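Die Kassettentür (auch Füllungstür)

Als Kassettentür bezeichnet man ein Türblatt, dessen Fläche durch Rahmenhölzer in vertiefte oder erhabene Felder gegliedert ist. Ich schreibe hier seit sechs Jahren über Türen und bleibe immer wieder bei dieser Bauart hängen – sie ist einfach die klügste!

Massives Holz quillt und schwindet nämlich quer zur Faser. Ein Brett in voller Türbreite würde sich werfen, also lässt man die Füllung lose in einer Nut sitzen, wo sie arbeiten darf.

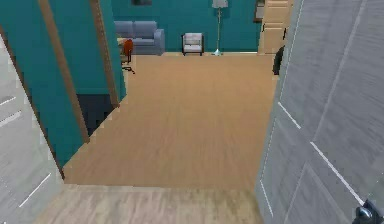

Die aufrechten Teile heißen Friese, die waagerechten Querfriese, und verbunden wird klassisch mit Schlitz und Zapfen. Meine Kollegin Elli Savolainen schwört auf Dübel, darüber streiten wir gern (und lange).

Bei heutigen Türen ist das Relief oft nur noch gepresst oder aufgesetzt. Puristen rümpfen die Nase, ich finde es für Innenräume völlig in Ordnung. 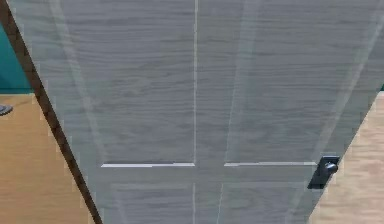
Graue Kassettentür mit vier Feldern in zwei Reihen.

Gestrichen wird übrigens von innen nach außen: erst die Füllungen, dann die Querfriese, zum Schluss die aufrechten. Ich nehme 2 dünne Schichten und schleife dazwischen ganz leicht an.
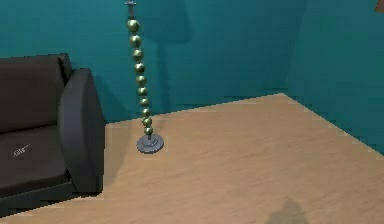 Warum reißt der Lack am Rand der Füllung?
Meist hat er die Füllung mit dem Rahmen verklebt, und sobald das Holz im Winter schwindet, gibt die Farbschicht in der Fuge nach.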